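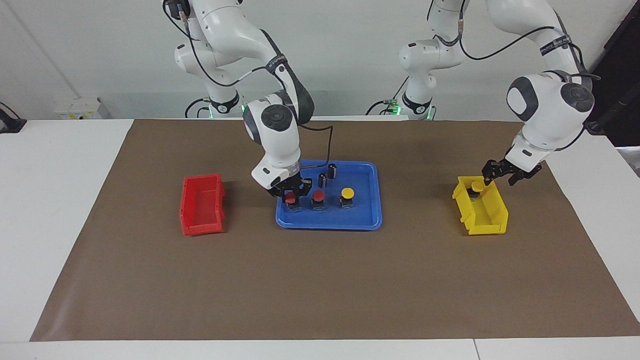
**Ticket:** Mushroom-head buttons mixed in one tray, wrong colors reaching assembly
**Site:** Natard panel shop, bench 4
**Status:** Closed

**Reported problem**

Two control boxes came back from final check with a yellow operator fitted where the drawing calls for red. Both were built from the same blue tray. Contact function tested good on both boxes, so the fault is in the picking and not in the parts.

**Checks**

1. Compared the Restura pick list with the drawing. The drawing says red in position 1. The pick list gives only the body type and leaves the cap color blank.
2. Pulled the stock record. Red and yellow share a shelf location. The part numbers differ in the last digit.
3. Measured the mounting threads on one red and one yellow. Same diameter, same pitch. Either one will go in either hole, so the panel gives no warning.
4. Went through the returns shelf. Found 12 loose operators with no bag or label, left over from the Kuster order in June.

**Cause**

Color missing from the pick list, plus mixed stock in one location. Trays were being filled by body type alone.

**Action taken**

- Added a cap color column to the pick list. It prints next to the quantity.
- Split the shelf location. Red keeps the old one, yellow moves down a level.
- Red caps now go in red stacking bins. Yellow caps go in yellow bins of the same style, ordered from Britetti.
- Blue trays are for the current job only. Anything left in a tray at the end of a job goes back to its bin before the next list is pulled.
- Small black cylindrical parts are to be bagged separately. They tip over when the tray is carried and end up under the caps.

**Follow-up**

Reworked both boxes and retested. Next 8 boxes checked against the drawing, no color errors. Thread protectors were missing on three of the loose operators; those were scrapped.

Still open under a separate ticket: bin labels peel off the ribbed plastic. Trying the wider tape first.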